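Dundorix open day, Rutton – is the Sawatzky humanoid worth the trip?

I've been to a fair few of these robot open days now and most of them are a bloke with a laptop and a queue for coffee. So I drove over to the Dundorix one in Rutton without expecting much, and ended up staying until they started stacking the chairs!

There were 31 of us in the morning group. The star turn was the Sawatzky, a two-armed, two-legged machine with proper fingered hands, running on control software from Andico. You get a short talk first (skip the front row, the speaker is loud), then 24 minutes of demo, then you can go right up and ask whatever you like.

What I liked most was the hands. I've tried grippers that pinch and grippers that suck, and these are a different thing altogether – black and silver fingers, jointed all the way along, with a white thumb section down by the wrist. The arms are white with black rings at the joints and look much tidier than I'd thought they would from the brochure.

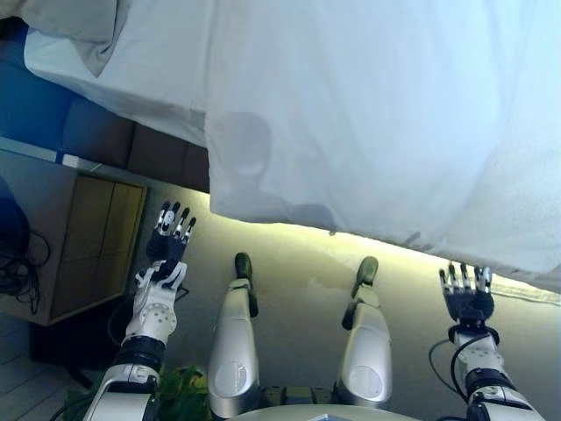 The Sawatzky at Rutton, both hands open, with the cushions and the white sheet.

Grumbles? The fans are noisy, and the price list was vague. A spare hand is £904, which made me wince, and I couldn't get a straight answer on servicing. Parking was dreadful too.

Still, tickets are free and there's another one in September. Quote 2842 when you book and they'll put you in the smaller group. Four stars from me.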